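Wungate Waffle-Weave Tablecloth

Product details
Size: fits tables seating six to eight
Fabric: cotton
Edge: double-stitched hem, mitered corners
Colors: Oat Rose, Slate, Plain White
Price: $89
Ships from our Osalcombe warehouse in 3 working days

The Wungate is our everyday tablecloth. It is heavier than a dress cloth and lighter than a quilted one. It hangs straight without weights on most tables, and it does not need ironing if you take it out of the dryer while it is still a little damp.

Slate went out of stock in February and is now back. If you were on the waiting list you should have had an email from Siham Hamdan in customer service.

Washing
Wash warm with similar colors. Skip fabric softener, which flattens the loops. Tumble dry low or line dry. Expect the cloth to shrink slightly in the first wash. The listed sizes allow for this.

Orders
Restaurants and rental companies ordering 30 or more cloths should write to Amos Dunleavy for trade pricing. Custom lengths take longer and can't be returned.

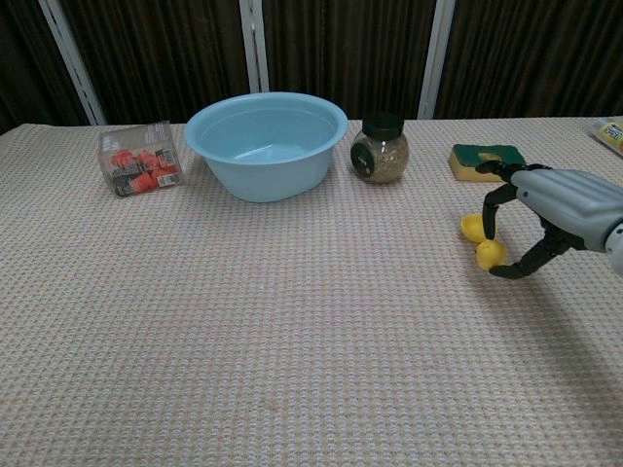 Waffle weave hides small creases better than a flat weave does, and it is forgiving of crumbs between courses. The texture comes from fine raised loops set in a grid. They catch the light, so a pale cloth with a pinkish cast still shows some pattern when most of the table is bare. Against a dark brown curtain a pale beige looks lighter than it does next to a white wall, so order a swatch first if your room has strong colors. Swatches are free, one per color.

Returns are accepted on unwashed cloths in the original wrap.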